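Projet de deuxième année : deux bras robotisés pour préparer un cocktail sans alcool
Karim Haddadin et Georges Obeidat
Atelier partagé Nekalby

1. Objectif

Le projet Skollo consiste à faire préparer une boisson en verre à pied par deux bras montés sur une même table. Le budget matériel était limité, nous avons donc repris des pinces existantes et redessiné seulement les doigts. Le logiciel de commande, Salludico, compte 2 826 lignes, dont une bonne partie gère la synchronisation des bras.

2. Montage et essais

Chaque bras est fixé au bâti par une platine percée à l'atelier. Les essais avaient lieu le jeudi soir, quand la grande table était libre. Les récipients sont posés à des positions enregistrées à l'avance - un décalage de quelques millimètres suffit à fausser la prise.

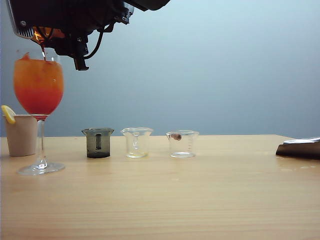 Le filet rouge orangé arrive dans le verre à pied, avec les récipients alignés au fond.
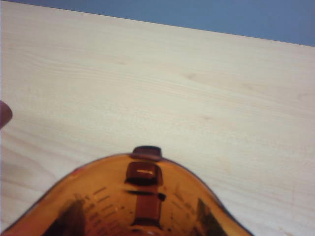 Récipient ambré vu depuis la pince, avec ses graduations sur la paroi.

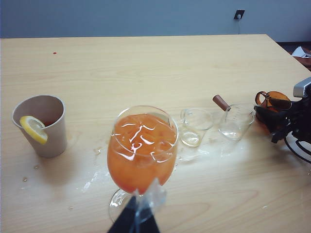
Verre presque plein, glaçons compris, et liquide répandu autour du pied.
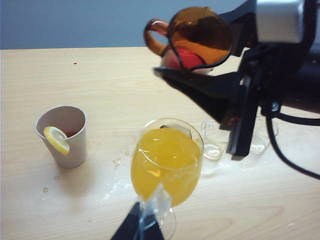

Le récipient ambré incliné dans la pince de droite.

Nous avons enregistré 179 essais. La difficulté principale reste le versement : l'angle de départ dépend du niveau de remplissage, que le programme ne mesure pas. Karim a ajouté une rampe de vitesse sur le poignet, Georges a repris le calcul de la trajectoire de retour. Le second bras attend maintenant que le premier ait quitté la zone commune.

3. Suite du travail

Il reste à peser le verre pendant le versement. Une cellule de charge est commandée chez Salameh, livraison prévue en avril. Les fichiers des doigts sont rangés dans le dossier commun de l'atelier, avec le schéma de câblage à jour.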